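Workshop notebook – Menitico sorting cell
May 25, 2025
Entry by Ida Rathjen. Read and countersigned by Ingeborg Nolte.

Shared 15 times

Purpose of the session

The session continued the recording of hand-led and remote-controlled runs for the small-items sorting task. The work in March used hand guiding only, and the resulting runs were uneven in speed. It was agreed at that time to record the same task by remote control, with the same bins and the same operator, so that the two sets may be compared on equal terms. The target for the day was 30 accepted runs.

Preparation

The arm was started from its home position and the brakes were released without fault. The Wavero hand controller was paired at the second attempt. The first attempt failed with a time-out, which has been seen before and is entered in the fault list. Scaling between the operator's hand and the tool was set to one half for the approach and left unchanged for the rest of the session.

The Pemar recording software was set to begin on the first movement of the controller and to end on a pedal press. Free disk space was checked before the first run. Session number 3561 was assigned and is to be used in all file names. The operator stood where the bins could be viewed directly and was asked not to use the monitor.

Conduct of the runs

Each run consists of one approach, one grasp, one transfer and one release. The operator is to pause briefly above the bin before lowering the item and again before opening the fingers. These pauses are wanted in the data, as the March runs passed through the transfer so quickly that the end of one movement and the start of the next could not be told apart.

Soft, crumpled items remain the most difficult. The fingers close on whatever fold happens to be uppermost, and the item then hangs lower on one side than on the other. Operators tend to correct for this by turning the wrist late in the transfer. It was decided that such corrections are to be kept in the record, provided that the item is not dropped and the arm does not touch a bin wall.

The row of three blue bins was kept for all runs, with the tool brought in from above. During the transfer the item is carried at a height which leaves clear space over the bin edges – operators new to the controller usually judge this too low.
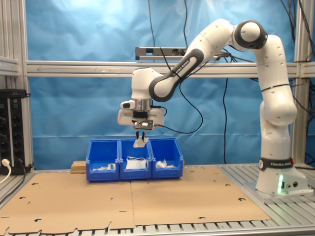 Results

1. The target of 30 accepted runs was met. A further 2 runs were rejected, one for a dropped item and one for a pedal press made too early.

2. Remote-controlled runs took longer than the hand-guided runs from March, with almost all of the added time spent in the approach. The transfer itself was steadier and the pauses are plainly visible in the joint traces.

3. Gripper force was left at the Reinholz preset. No marks were noted on the packaged items. The preset may be higher than soft items require, and a lower value should be tried before any change is made to the procedure.

4. The operator reported a tired wrist after the first 15 runs. A break was taken and entered in the log. Future sessions should have a break at the same point whether or not one is requested.

Points outstanding

The pairing fault on the hand controller has not been explained. The supplier is to be asked whether the time-out can be lengthened.

The naming of rejected runs is still not settled. At present they are moved to a separate folder by hand, and the run numbers in the main folder are left with gaps. I. Nolte prefers that the gaps remain. The undersigned has no objection, but the script which makes up the training set must then be altered to accept them.

The hand-guided set is to be recorded again at the slower pace and with the same pauses. Until this has been done, no comparison between the two methods is to be quoted outside the group.

I. Rathjen

Comments (2)

Ingeborg Nolte: Countersigned. Please add the scaling value to the header of each file as well as to the notebook. It was missing from the March files and had to be worked out afterwards.

Ida Rathjen: Noted. The header has been changed and the files for this session have been written again with the value included. The originals are kept in the archive folder.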